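Parish hall at Trirwood to reopen in June after roof repair

The old parish hall at Trirwood will open its doors again in June, after being closed for two winters. The parish council confirmed the news at its last meeting, and the keys are expected to be returned by the builder before the end of the school term.

The hall stands beside the stone church on the road to Gendon. Many people who drive through the village think it is a barn, and in its first years it was used partly as one. The lower walls are made of field stones which farmers carried from their paddocks, and the upper part is of timber, painted white. It has a small bell turret, but the bell itself was moved to the church long ago and has never come back.

The trouble started with the roof. Water was entering on the north side, behind the stage, and two of the main beams had become soft where they meet the wall. An inspection found that the old slates were mostly still good, but the nails which held them were rusted through. The council then decided to close the building, first for one season and later for longer, when it became clear that the beams had to be replaced and could not be only strengthened.

The work was given to Dalico, a building firm from Gendon which has repaired several country churches in the district. The slates were taken down one by one and stored in the churchyard under covers. 300 of them were too cracked to be used again, and it was not easy to find others of the same colour. In the end they came from a shearing shed which was being pulled down. They are a little greyer than the old ones. The council asked that these slates be placed on the side facing the cemetery, where the difference is less noticed from the road.

New beams were cut from local hardwood. They follow the shape of the old ones, also at the ends, where the first carpenters left a simple carved edge. One of the old beams was still sound in the middle, and from this part a bench is being made for the porch.

Inside the hall, less has changed. The floor was sanded and oiled, the stage has new steps, and the kitchen finally has hot water. The painted board with the names of the church choir members was cleaned and will return to its place above the door. The coloured glass in the two small windows by the stage was taken out during the work and is now back, with new lead. The pressed metal ceiling could not be saved over the stage, and there it has been replaced with plain boards. The council considered having new panels pressed in the old pattern, but the price was too high for the moment. It may be done later, if there is a wish for it.

There was some disagreement in the village about the colour of the doors. Under the white paint the workers found a dark green, and under this a brown which is probably the first colour. The doors are now green. A letter asking for the brown was read at the meeting, and the council replied that the question can be opened again when the doors next need painting.

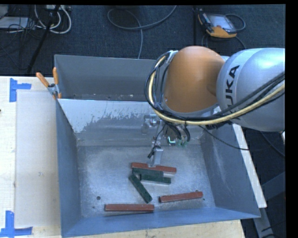 The hall will seat 60 people, fewer than before. The old number allowed for chairs standing in the side passage, and this is no longer permitted under the fire rules. For larger events, such as the harvest supper, tables may be placed also on the grass between the hall and the church, as was the custom in the past.

A ramp has been added at the east door. It is built from the same field stone as the walls, with a steel handrail, and it does not touch the old wall, so it could be removed in the future without damage.

The first event will be a morning tea after the church service, followed by a short walk around both buildings. Teixeira, the bakery in Gendon, will provide the cakes. Visitors who have old photographs of the hall are asked to bring them, above all any which show the bell in the turret, as the parish has none. The pictures will be copied on the same day and given back.

Regular groups can book from July. The hire price for local groups stays as it was before the closing — the council will look at it again next year. The playgroup and the singing group have already asked for their former mornings. Bookings are written in the book at the church office, which is open on weekday mornings until noon.

Parking is on the grass behind the church. Drivers are kindly asked not to stop along the cemetery wall, where some of the stones have moved and are waiting for repair. That wall is a separate job, and no date has been fixed for it.

Contact the newsroom | © Trirwood and Gendon District News, PO Box 2124 | Back to top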